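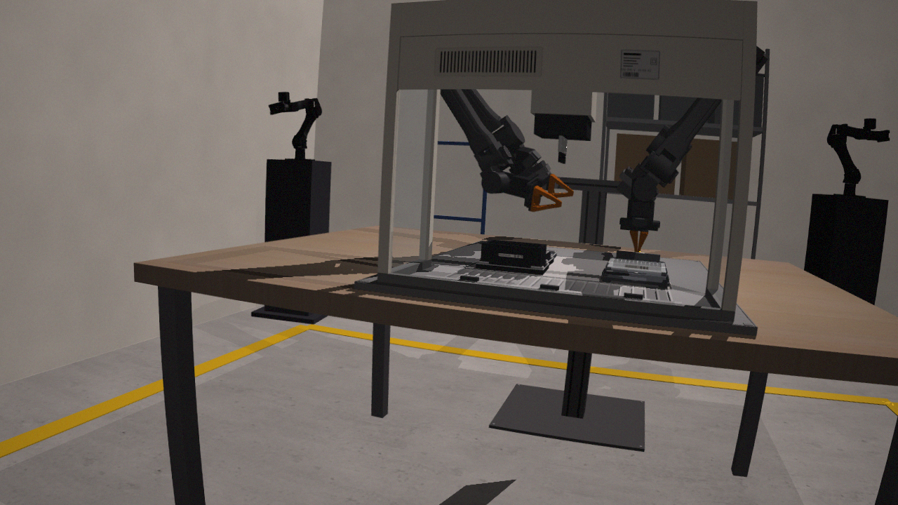 Waldemar Wieczorek wrote to us in the fall to say that he had paid for the same stack of pallets twice, once as a deposit and once as a disposal fee, and he wanted to know how many other tenants at Molberg were doing the same.

January 15, 2019
By the Molberg Tenant News desk
Print this page | E-mail this page

Quite a few, going by the dock records. Last year 3,796 pallets came through the shared loading dock. Most arrived under goods for the ground-floor units, and most of those carried a deposit that should have come back when the pallet did. A good part of them went out with the scrap wood instead.

Starting this month the dock has a new arrangement for pallets. Michalski, the freight company that handles most inbound loads, will collect reusable pallets on the same trips and credit the deposit to the tenant named on the delivery slip. Until now each tenant had to call for a pickup and wait for a full stack.

To get the credit, keep the slip. Write your unit number on the pallet in marker, on the short side, and leave it in the bay to the left of the roll-up door. Stacks may go up to nine pallets high. Anything higher will be taken down by the dock crew before the truck arrives, which slows things for everyone on the morning run.

Broken pallets still go to the wood container. A pallet with one cracked deck board is usually accepted. A pallet with a missing block is not. If you can't tell, put it in the bay anyway and the driver will decide.

One-way pallets, the light kind that often come under small orders, have no deposit and never did. Plastus, in the east building, has offered to take these in any condition for packing its own outgoing crates. Call its front desk first so they can open the side gate.

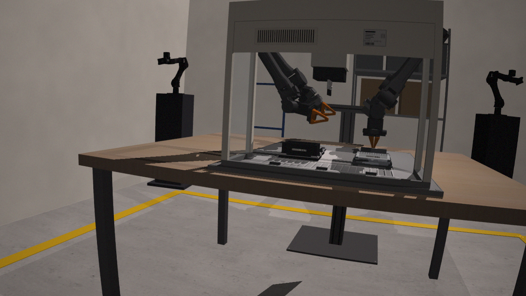 A work enclosure on a wooden table, with two arms hanging from the top housing.

Several tenants asked about old deposits. Michalski will honor slips dated September or later, up to a limit of 200 pallets per tenant. Bring the slips to the dock office in one envelope with the unit number on the front. Copies are fine if they are readable. Slips without a supplier name will be sent back. Credits appear on the next freight invoice and can't be paid out in cash.

Tenants who use another carrier are not part of this. Skilden runs its own exchange program, where the driver leaves an empty pallet for each loaded one picked up, and that stays as it is. Please don't put Skilden pallets in the Michalski bay. They were mixed up more than once last year and sorting them took most of an afternoon.

Shrink-wrap and strapping should be off before a pallet goes into the bay. The clear film goes in the cage by the scale. Colored film and strapping go in the regular trash for now, although we are asking the waste hauler for a price on a second cage.

The dock office keeps a clipboard by the phone for missing credits. Write down the slip number and the day you left the pallets, and someone will check it against the driver's sheet. The clipboard is cleared every 2 weeks.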